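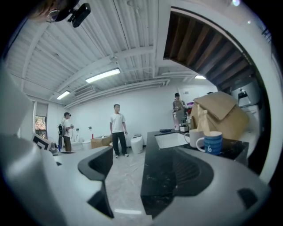 My favorite question to put to a room full of engineers is still "who does the dishes at your place?", so let's start week 8 there. Most of you picture the job as a sink, a sponge and a plate. Now look at what a real counter asks of a machine: a white mug, a blue ribbed mug with a 6 on it, a sink set into a dark speckled top, and right behind the mugs a big cardboard box with its flaps open. You or I would reach past that box without a thought. A two-fingered gripper has to work out where the mug ends and the flap begins, then decide how to come in, and it has to do it again tomorrow when somebody has moved everything six inches to the left.

So, can machines do chores yet? My short answer is "some, slowly, with the door shut." The long answer is the rest of these notes (sorry, it does go on a bit).

1. Picking up is the part we're good at

Grasping one rigid thing on a clear table is in decent shape. In our own mug exercise last term we ran 126 pickups and 77 of them ended with the mug upright in the rack. I was thrilled! Then Lesego Zwane asked me how many plates I'd be happy to lose out of every set of 126, and I was less thrilled. Keep her question in your head when you read any success rate, mine included.

Handles are a topic all their own. Do you grab the handle, the rim or the body? Each one changes what you can do next. If the mug has to go upside down, a rim grasp leaves your fingers in a very silly place.

2. Chores are long

"Clean the kitchen" hides a pile of smaller jobs, and a slip early on spoils the later ones. Try this tonight: write down every separate action it takes to wash one mug and put it away. I got to 14 and I was being lazy about the towel. Bring your list, we'll argue over where one action stops and the next begins.

3. Shop floors cheat (in a good way)

Bongani Sibiya is coming in to talk about the packing line at Swanepoel, where parts show up in the same tray, facing the same way, all shift long. People call that boring automation. I think it's lovely. They changed the work to suit the machine, and you mostly can't do that to someone's kitchen. Ask him what happens when a tray arrives bent, he has stories.

For next time

Read the Landier handout up to the part on soft objects, skip the math in the middle if it scares you. Then write me one page: choose a chore you hate, say which step a machine could do now and which step you'd bet against, and tell me why. Hand it in by 8/10/25, on paper please, my inbox is a disaster.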